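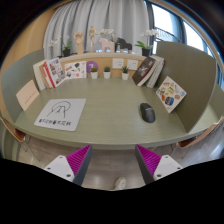 Curved desk between the tall partitions, with a white card on it

retno_t
17 February 2019
Our office is moving to bookable desks in March. Management bought something called Gitard to run it. 60 desks gone, everyone picks a spot each morning on their phone. They keep saying it will "free us up to collaborate." Has anyone worked in a place where this went well? I have my doubts.

zulk_ismail
We did it at Yeoh. The promise was big savings on rent. I asked three times to see the numbers and got a slide with an arrow on it.

Pretden_fan
It can work fine. I like sitting near different people and I never cared much for my old corner. You all sound like you want a reason to hate it.

retno_t
I'd like a reason to like it. All I've been given so far is a poster.

SulaS
Pretden_fan, do you have a monitor arm, a footrest and a chair you had to get HR to sign off on? I do. Setting all that up again every morning is 20 minutes I don't get paid for.

Pretden_fan
Most places let you keep a fixed desk for medical stuff. Ask.

SulaS
I asked. They said it was "under review." So was the parking.

radwa.tawfik
What bugs me is the survey. Ours claimed 500 responses in favor. The question was "Would you like a more flexible workplace?" Who says no to that? Nothing in it about losing your desk.

zulk_ismail
Same wording as ours, near enough. I wonder if they all buy it from one consultant.

Pretden_fan
Or people did say yes and you two didn't.

radwa.tawfik
Then they can run it again with the real question and I'll shut up.

retno_t
I'll ask for ours at the next meeting and post what they give me. Not holding my breath.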